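第 3 章 安装与首次使用

本章适用于 Drelport 系列台式种植箱的 Gunano 型和 Furnival 型。两种型号的箱体结构相同,区别只在灯板的高度调节方式,凡有不同之处均在步骤中注明。安装由一人即可完成,抬箱体时建议两人配合。

3.1 开箱检查

打开外箱后,先取出上层泡沫板,再取出附件盒。附件盒内应有以下物品:
电源适配器
水位浮标
补水口盖
灯板支柱两根
种植篮一套
岩棉种植块一包
液肥两瓶(A 液和 B 液)
快速安装卡

如有缺件或破损,请保留外箱,在通电之前与购买处联系。箱体内壁贴有保护膜,安装前须全部撕下,尤其是水箱底部四角,残留的膜片容易被吸入水泵。

注意:灯板表面有一层透明罩,不要用酒精或含研磨颗粒的清洁剂擦拭。

3.2 选择放置位置

1. 选一处水平、结实的台面。加满水后整机较重,折叠桌、玻璃隔板和悬空搁架不适合放置。
2. 箱体背面距墙至少留出一掌宽,便于散热和插拔电源。
3. 避开暖气片、空调出风口和阳光直射的窗台。水温过高时,根部容易发黄并产生异味。
4. 确认插座位于箱体侧面或上方。若插座低于台面,电源线应先向下垂出一个弯,再向上接入插座,以免水沿电线流入。
5. 用水平尺或装了半杯水的玻璃杯检查台面。若有倾斜,旋转箱底四个调节脚,直到箱体不晃动。

Furnival 型的灯板升到最高位时,上方还需要留出支柱露出的长度。放在吊柜下面的用户请先把支柱插好,量过再定位置。

3.3 安装水箱和水泵

1. 将水箱平放,开口朝上。
2. 把水泵底部的吸盘用清水沾湿,按在水箱底部的圆形标记处。吸盘必须完全贴平。
3. 将软管一端套在水泵出水口上,推到底,另一端穿过隔板的小孔,接到分水槽的接头上。软管不应有折弯。
4. 把水泵电线卡入水箱右侧的线槽,从后部缺口引出。
5. 放入水位浮标,轻按一下再松手,浮标应能自由弹起。
6. 盖上隔板。隔板前沿有一处凹口,凹口朝向使用者。

小心:水箱内没有水时不要开启水泵。空转会损坏转子,由此造成的损坏不在保修范围内。

3.4 安装灯板

Gunano 型:
1. 将两根支柱插入箱体两侧的插孔,听到咔嗒声为止。
2. 把灯板滑入支柱顶端的卡槽,从后向前推。
3. 需要改变高度时,同时按下两侧按钮,整体上提或下压。

Furnival 型:
1. 将支柱插入插孔后,顺时针拧紧底部的锁环。
2. 把灯板挂在支柱的滑块上,接好灯板背面的插头。
3. 需要改变高度时,松开滑块旋钮,移到合适位置后再拧紧。两侧刻度应一致。

育苗阶段灯板放在最低位。叶片长到离灯板不足一指时,向上调一格。叶尖发白或卷曲,多为灯板过低;茎细长而倒伏,多为灯板过高。

3.5 加水与通电

1. 取下补水口盖,缓慢倒入清水,直到浮标顶端与“满”刻度齐平。自来水可以直接使用;水质较硬的地区建议用过滤水。
2. 等待 3 分钟,检查箱底和软管接头处有无渗漏。
3. 擦干双手和电源接口,接好适配器,最后插上插座。
4. 按住电源键 6 秒,指示灯由红变绿,水泵开始运转。
5. 观察分水槽,水应均匀流过全部种植孔。若某一侧无水,重新检查 3.2 节的水平调整。

刚启动时水泵会发出咕噜声,这是管内的空气,片刻后消失。声音持续不断时,断电,取出水泵,在水中轻轻晃动排气后重新装回。

3.6 准备种植块

岩棉块和拌料是安装过程中最容易弄脏台面的部分,建议在独立的操作台上进行,完成后再把种植篮移到箱体。

1. 戴上口罩和手套。干燥的岩棉会掉落细纤维,接触皮肤可能发痒。
2. 将岩棉块浸入清水,待不再冒气泡后取出,让多余的水自然滴落。不要用力挤压。
3. 每个岩棉块的孔中放一至两粒种子,深度与种子本身的厚度相近。
4. 种子较大的品种,可在孔口盖一层薄薄的蛭石。
5. 把岩棉块放进种植篮,篮底垫少量陶粒,使岩棉块不晃动。
6. 将种植篮放入种植孔,未使用的孔用遮光盖盖好。
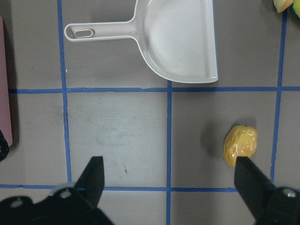
陶粒和蛭石在倒出包装时会有粉末和碎粒散落,应在它们被水浸湿之前收拾干净。散落的干料不要直接冲入水槽,积在弯管里很难清除。台面上用一把像图中那样的白色塑料簸箕就够用:口沿薄而平直的一侧贴住台面,把碎粒朝口沿方向轻扫进去,动作放慢,免得扬尘。长柄上带挂孔的簸箕用完可以挂起来,不占台面。若操作台像图中那样用蓝色胶带分了格,清扫时留意胶带边缘,细粒容易卡在那里,可用微湿的布沿胶带方向擦一遍。收集到的陶粒筛去粉末后可以继续使用,蛭石和岩棉碎屑则装袋按生活垃圾处理。

注意:不要用家用吸尘器吸取岩棉碎屑。细纤维可能穿过普通滤网,重新散到室内。

3.7 设置光照时间

出厂默认的光照程序为“叶菜”。按“模式”键可在以下三种程序之间切换:

育苗:光照较弱,水泵间歇运转。种子发芽前使用。
叶菜:适合生菜、小白菜、罗勒、香菜等。
花果:光照时间最长,适合矮生番茄和辣椒。

光照从按下“确认”键的时刻开始计算,每天在同一时刻重复。例如早上七点按下“确认”,之后每天早上七点亮灯。若希望改变亮灯时间,在新的时刻再按一次即可。

卧室使用时,可开启夜间静音:同时按住“模式”键和“确认”键,直到蜂鸣器响一声。静音期间水泵的运转间隔会延长,天气炎热时不建议使用。

断电后程序会保留,但计时将从恢复供电的时刻重新开始。停电之后请检查亮灯时间是否仍符合需要。

3.8 添加液肥

发芽前不需要加肥。长出第一片真叶后,按下列步骤操作。

1. 将 A 液和 B 液分别摇匀。
2. 取一个量杯,倒入 1000 毫升清水。
3. 用 A 液瓶盖量取 6 毫升,倒入量杯,搅拌均匀。
4. 冲洗瓶盖,再量取等量的 B 液,倒入同一量杯,搅拌均匀。
5. 从补水口缓慢倒入水箱。

小心:A 液和 B 液的原液不可直接混合,否则会产生白色沉淀,堵塞水泵滤网。液肥应存放在儿童和宠物接触不到的地方,瓶盖拧紧,避光保存。

之后每次补水都按同样的比例配制。若叶片边缘发焦,下一次只补清水。

3.9 首周检查

第一周内每天看一次,内容如下:
水位是否高于“低”刻度
岩棉块表面是否湿润
灯板两侧高度是否一致
电源线接口是否干燥
有无绿藻出现在岩棉块表面

岩棉块表面发绿是光照和水分共同造成的,对植株影响不大,可以用棉签擦去。若分水槽中也有绿藻,请检查空置的种植孔是否都盖了遮光盖。

种子发芽的时间因品种而异。生菜较快,辣椒和香菜较慢。超过种子包装上标明的天数仍未发芽,可换新种子重新播种,岩棉块不必更换。

3.10 常见问题

指示灯不亮:检查插座是否有电,适配器插头是否插到底。适配器明显发烫时请停止使用。

指示灯呈黄色并闪烁:水位过低。补水后浮标升起,指示灯会自行恢复。若仍闪烁,取出浮标,洗去表面水垢。

水泵运转但无水流出:软管折弯或滤网堵塞。断电后拆下滤网,用软毛刷在清水中刷洗。

箱体外侧有水珠:室温与水温相差较大时会出现冷凝水,擦干即可。若水珠集中在软管接头下方,应按渗漏处理,重新插紧软管。

灯板闪烁:拔下灯板插头,检查触点是否有水迹,用干布擦净,晾干后重新接好。

水箱有异味:排空水箱,用温水清洗内壁和水泵外壳,剪去发黑的根,然后重新加水加肥。夏季建议缩短换水间隔。本手册的试种记录在 6 月完成,气温更高的月份应多留意水温。

3.11 更换水箱中的水

1. 拔下电源插头。
2. 将种植篮连同植株一起取出,放在盛有少量水的托盘里,避免根部变干。
3. 取下隔板,用随箱的虹吸管把水排入桶中。旧水仍含有肥分,可用来浇花园里的植物。
4. 擦洗水箱内壁,清洗滤网和浮标。不要使用洗洁精。
5. 按 3.5 节重新加水,按 3.8 节加肥,放回种植篮。

根系较长时,取放种植篮要竖直提起,不要斜拉。相邻植株的根缠在一起的,可以用剪刀剪开,少量断根不影响生长。

更多备件信息见第 58 页的备件表。订购水泵、滤网或灯板时,请同时提供箱底标签上的型号。

本章文字:Jurgita Kütt
安装步骤校核:Bongani Baloyi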